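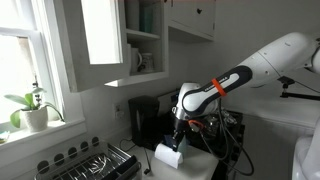

Kitchen Robot Gets to Grips With Paper Towels, Declines to Set a Date for Dishes

Sosar publishes its chore results from the Utwood kitchen, including the bad ones

KURKUNBRIDGE, Wednesday: Sosar, which tests household robots for people who would like to stop doing housework, today released the results of its latest chore trials. Readers hoping to retire their sponges should keep them damp a while longer.

The trials were held in Utwood, the company's test kitchen, which has a window, a coffee maker, a drying rack and more mugs than it needs. Over 60 sessions a single robot arm made 1,633 attempts at small jobs of the kind most adults do while thinking about something else. Each attempt was scored by a person holding a clipboard and a stopwatch. The person could have done the job in the meantime, and was asked not to.

"We get one question at every trade show, and it's whether the thing can clean my kitchen yet," said Toon Brouwer, head of trials at Sosar. "The answer is no. It can pick up a paper towel roll, and I'm prouder of that than my family thinks I should be."

Rigid objects that stay put went best. Mugs went well when the handle faced a helpful direction, and less well when it didn't. A paper towel roll sits somewhere in between: it holds its shape until it's squeezed, and it has a strong natural interest in the floor.

Paper off the roll is another matter. A single sheet weighs next to nothing, folds wherever it likes and looks very much like a white countertop. Sosar gave soft paper a category of its own after the scorers asked for one, in writing.
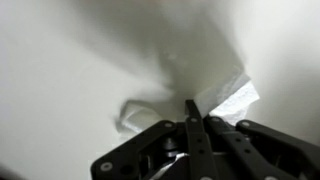 What a Chore Costs in Minutes

Sosar timed each job from the first movement of the arm until the scorer was willing to call it finished. The median for wiping up a small spill was 6 minutes. The scorers, working by hand on the same spill, needed 5 seconds and didn't feel they were hurrying.

"People see a sped-up video and start pricing one for the apartment," said Brouwer. "We publish ours at normal speed. Viewing figures have suffered."

The company makes no forecast for a finished product. It does expect progress on wiping, putting away mugs and closing cabinet doors, the last of these being a chore that several human members of the team have yet to master.

Next Round

Testing resumes in June with a new set of jobs supplied by Phùng, Sosar's partner for household tasks. The list includes folding dish towels, refilling the coffee filter and watering a plant without also watering the sill. Full scoring sheets, with the scorers' comments left in, are available on request.

About Sosar

Sosar is based in Kurkunbridge and runs independent trials of robots meant for homes and small shops. It sells no robots and does its own dishes.

Press contact: Toon Brouwer, Sosar press desk, Kurkunbridge. Visits to Utwood can be arranged on weekday afternoons. Coffee is made by hand.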